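Speaker notes: Control panels people can read without a manual
Ayman Abou Zeid, afternoon session, room 2

Opening (no slide)
Thank the organizers. State the scope: small hand-operated controls on multi-section panels. Displays and touch surfaces are out of scope. Questions at the end, except for terminology, which can be asked at any point.

Define three terms before going on. A control is the part the hand moves. A state is what the control is set to. A cue is anything on the panel that tells the user the state. Most of the talk concerns the gap between the second and the third.

Slide 1. Control types
Momentary controls return when released. Maintained controls stay where they are put. The distinction sounds trivial, but in the Vullov review most of the wrong operations came from users pressing something and waiting for it to stay down.

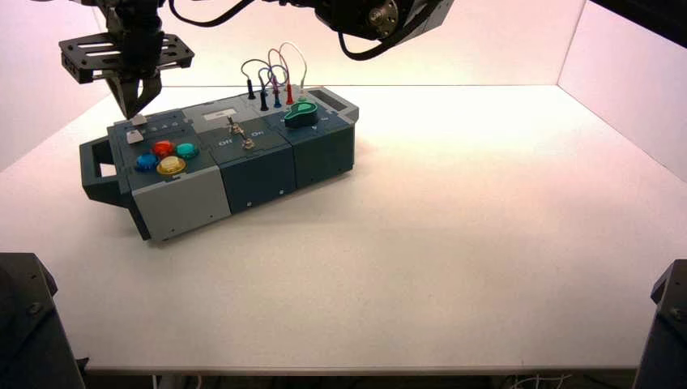 Task board with push buttons, a slider, two toggles and a rotary knob.

Go through the types in order of how much the shape alone tells the user. The toggle comes first: the lever points at its state, and "Off" and "On" are printed on either side. The knob is next. A teardrop pointer gives a direction, but a direction means nothing until there is a scale to read it against. Round push buttons come last, as they look the same before and after a press unless they latch or light up.

Color: red, teal, blue and yellow separate the buttons from one another. They do not say what the buttons do. Red is the exception, and it carries a meaning whether the designer wants it or not. Mention the Skelletti panel, where red was used for "next page" and operators avoided it for a full shift.

Pause here. Ask who in the room has relabeled a panel with tape.

Slide 2. Sliders and printed scales
A slider needs a track, a visible end stop and marks that line up with the part the finger touches. If the marks line up with the edge of the cap, users read one position too high or too low.
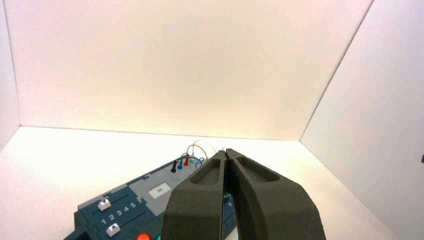
Numerals should be large enough to read at 60 cm, standing, under ordinary room light. Cherkaoui's draft guideline allows up to 12 positions on one slider. My view is that this is too many without detents. Short numbered rows are easier to set by feel and easier to call out to a second person.

Sockets and plugs: color both halves of the pair, and keep the order the same on every unit. Jistov changed the order between revisions and had to reprint the setup card.

If time is short, skip the socket remarks and go to the checklist.

Slide 3. Checklist
Can the state be read with the hand removed?
Does the label stay visible while the control is in use?
Is the same motion used for the same result across sections?
Can a control be bumped while reaching for its neighbor?

Close on the last item and leave the checklist up during questions. Handouts are on the side table by the door.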